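Bagging table data, Clolteck site

README, working copy. Still being edited, section order is a bit off.

What is in here

1,724 episodes of a two-armed robot doing bagging and table clearing at the Clolteck packing site. Snacks, drinks, bottles, small toys, food tubs. Head camera, joint states both arms, finger positions both hands, operator notes as plain text. Collected for Jekura, who are looking at moving the end-of-line bagging step over to the robots. Ornden did the annotation tool.

Earlier release had 1,000 episodes. Don't mix the two, the joint order changed. If your wrists look swapped you have the old one.

Why bagging

It's the job people at the site asked to be rid of first. Standing, twisting, same four motions all shift, sore thumbs by the end of it. Lifting a bag by the handles sounds like nothing. For the hand it's a lot: handles fold over, plastic slides, the load swings and pulls the fingers open.

What changes for the people

Read this part before you quote numbers from the set in a slide deck.

- Four packers moved to operator shifts. Same pay grade for now, the grade review is in June.
- Operators teleoperate, then tag their own episodes. Tagging is paid time. It wasn't at first, that was a mistake and it got fixed.
- Breaks went from one long to two short, eyes get tired quicker than arms do.
- Two packers tried it and went back to the line. They didn't like the headset. No penalty for that, please keep it that way if you copy the setup.
- The floor is quieter on operator shifts and several people said they miss the talk. No fix yet.
- Operators can stop a run for any reason and don't have to fill in why.

Nobody's episode count is tied to their name. Operator IDs were removed before export, and the free text notes were read through by hand for names. If you find one we missed, mail us and delete your copy of that file.

Splits

train: everything not listed below
val: 157 episodes
test: 419 episodes, objects held back where we could

Labels

success / partial / fail, set by the operator, checked by a second person. Partial means the bag left the table but something fell out or a handle slipped. Fails are kept on purpose. Please dont filter them out and then report a success rate.

Known problems

- See-through bags. Depth is bad on them and the segmentation masks follow whatever is inside.
- Clutter isn't uniform. Afternoon sessions have more on the table than morning ones.
- Soft toys are under-represented, we only started adding them late.
- Cables show up in a lot of episodes, on the floor and along the arm. Models do pick up on this so check your attention maps.
- Timestamps drift a little in long episodes. Script in tools/ fixes most of it.
- A few notes are in shorthand only the packers use. Glossery is coming.

Not for

Scoring workers, setting line quotas, or estimating headcount. The runs were done at the operator's own pace and tell you nothing about how fast a packer should be.

Loading

Unzip, point Cui at the top folder, run the index step once. Takes a while on the first go. After that it reads from cache.

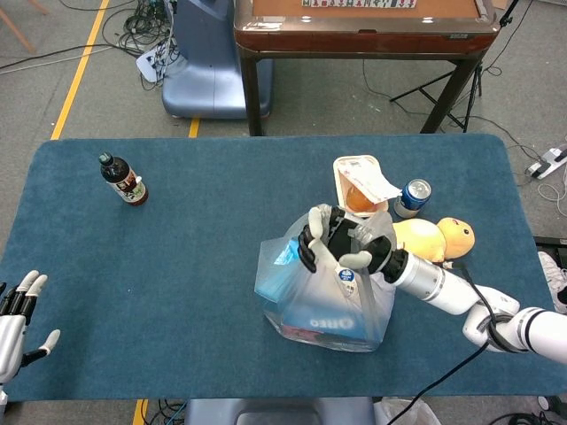 If the index step stops halfway, delete the cache folder and start over, it doesn't resume. Changes to the label files need a re-index too.

Related
Shelf restock data, Clolteck site
Operator shift handbook
Cui loader notes
Ornden tagging guide

Contact: data desk, Jekura | © Jekura | Back to top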